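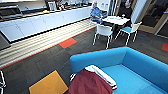 ## 4. Break area: setting up and putting back

Hundcombe office, first floor. Replaces the old section 4, bin that one. Rev. 7 November 2018.

Read 4.1 before moving anything. Most of the damage last January was furniture dragged over the step.

### 4.1 Before you start

- Vacuum with the soft head, two clean cloths, one bucket, Negussie neutral cleaner (grey cap, not the green).
- Allow 30 minutes. More if there's been a lunch in.
- Counter appliances off at the wall and left to cool for 10 minutes.

**CAUTION:** The light wood platform is a step up from the carpet. Mind your feet when carrying, and don't walk backwards towards it.

### 4.2 Sofa

1. Take everything off the arms and seat first. Throws, towels, cloths, bags. Shake out, fold, put to one side on something clean.
2. Lift out anything that's gone down behind the seat cushion. Pens mostly. Lost property goes in drawer 5.
3. Vacuum seat, then back, then arms. Soft head only.
4. Spots: damp cloth, dab, don't rub. Blue upholstery marks if you scrub at it and the patch shows for weeks.
5. Leave to dry completley before anything goes back on the arm.

> **NOTE:** Red and white fabrics don't go in the same wash. Separate bags for the Skikura laundry pick-up, labelled "Hundcombe break area".

**CAUTION:** Never put a damp red cloth down on the sofa. Dye transfer isn't covered.

### 4.3 Counter and cupboards

1. Clear the top from one end to the other. Mugs to the dishwasher, food to the fridge, anything with a name on it stays.
2. Wipe the top. Fresh water after that, not before.
3. Cupboard fronts have no handles so they get finger marks along the edges. Damp cloth, then dry cloth, top to bottom.
4. Steel fronts: wipe along the grain. No cream cleaner.
5. Put appliances back where they were. Leads behind, not hanging over the front.
6. Check the floor along the bottom of the units. Crumbs collect there.

### 4.4 Wooden platform

1. Sweep along the slats, never across. Sweeping across pushes grit into the gaps.
2. Barely damp mop. If you can see water sitting on it, that's too much.
3. Wipe the edge where wood meets carpet by hand.

**CAUTION:** No furniture legs within a hand's width of the edge.

### 4.5 Carpet tiles and other grey surfaces

1. Vacuum the dark grey slowly, both directions. Fluff hides in it.
2. Coloured tiles (mustard, orange-red) show dirt sooner. Go over them twice.
3. Lifted corner? Press down, don't glue. Report to Stister, quoting tile ref 29 for plain grey. Coloured ones are a seperate order.
4. Anything dark with a rough, fabric sort of finish: treat dry. Vacuum or soft brush. No water, no spray.
5. Pale smooth surfaces and white edging: dry duster first, damp cloth only if the duster didn't shift it. Keep the cloth off the dark stuff next to it.
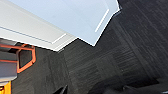 ### 4.6 Putting back

1. Plug appliances in again, check the clock.
2. Folded cloths back on the sofa arm if wanted. Clean and dry ones only.
3. Sofa back square if it's been shifted. Two people, lift it, no dragging.
4. Walk round once. Leads, bucket, wet patches on the platform.
5. Sign the sheet inside the end cupboard door.

Leave the wet floor sign out for up to 30 minutes after mopping, then back in the store.

For spills on carpet see section 5.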